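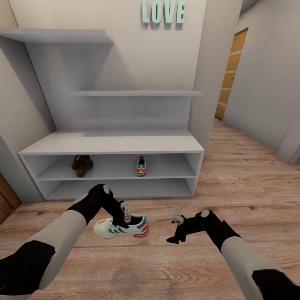
Je marche pour apprendre le français. Je sais que cela paraît étrange, mais c'est ma méthode depuis que j'habite ici, et je veux l'expliquer un peu. Mon premier mot appris de cette façon était « languette ». Je connaissais « chaussure », bien sûr, et « lacet », mais pour la partie qui dépasse en haut d'une basket, comme la blanche sur cette chaussure couchée par terre, je disais « la langue ». Le cordonnier a souri et il m'a donné le bon mot. Je l'ai répété sur tout le chemin du retour, de la place jusqu'à ma porte, et je ne l'ai jamais oublié.

Depuis ce jour, je prends avec moi un seul mot par promenade. Je le choisis le matin, je le note sur un petit papier et je le dis à voix basse pendant que je marche. Au mois de novembre j'en étais à 274. Certains sont utiles (« caniveau », « palier », « grincer ») et certains ne me serviront sans doute jamais. J'aime beaucoup « girouette ».

Temps de lecture : 3 minutes 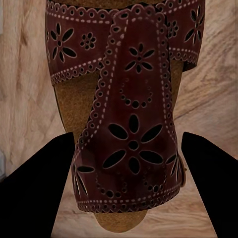
Carnets de marche

Mon amie Chaltu Tilahun, qui a étudié les langues bien plus sérieusement que moi, trouve que je vais trop lentement. Elle a raison si on regarde les chiffres. Elle apprend avec des listes, 55 mots chaque semaine, et elle fait des phrases avec chacun d'eux le jeudi soir. J'ai essayé pendant un mois. Je savais les mots devant ma table, et je les perdais devant la boulangère.

Avec la marche, chaque mot a un endroit. « Liège » est pour moi le banc après le pont, où j'ai mis longtemps à comprendre que c'était aussi une ville. « Pourtant » est une montée. Je l'ai choisi un jour de fatigue, et maintenant, quand je dois l'employer, je sens encore un peu la pente dans les jambes.

Le genre des mots reste mon grand problème. Je dis encore « le dent » et « la problème » quand je parle vite. Pour cela, je n'ai pas trouvé de promenade qui aide.
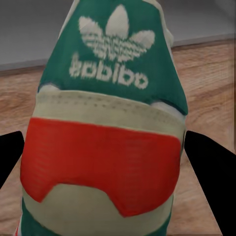 Skerncombe, novembre

Je passe cinq jours chez mon cousin Jemal, et pour la première fois depuis longtemps je n'entends pas de français dans la rue. J'avais peur de perdre mon habitude. Alors j'ai emporté des mots préparés – trois pour la côte, deux pour les jours de pluie – et je les dis au vent, ce qui fait rire Jemal.

Hier c'était « embrun ». Le sentier longe la falaise, puis il descend vers une petite plage de galets où il n'y avait que nous et un chien très mouillé. J'ai voulu expliquer le mot à Jemal en anglais et je n'ai pas su, il m'a fallu plusieurs phrases et beaucoup de gestes. Il m'a demandé comment on dit dans notre langue à nous. Je n'ai pas trouvé non plus.

J'y ai pensé toute la soirée. Demain je prendrai « galet », qui est plus facile.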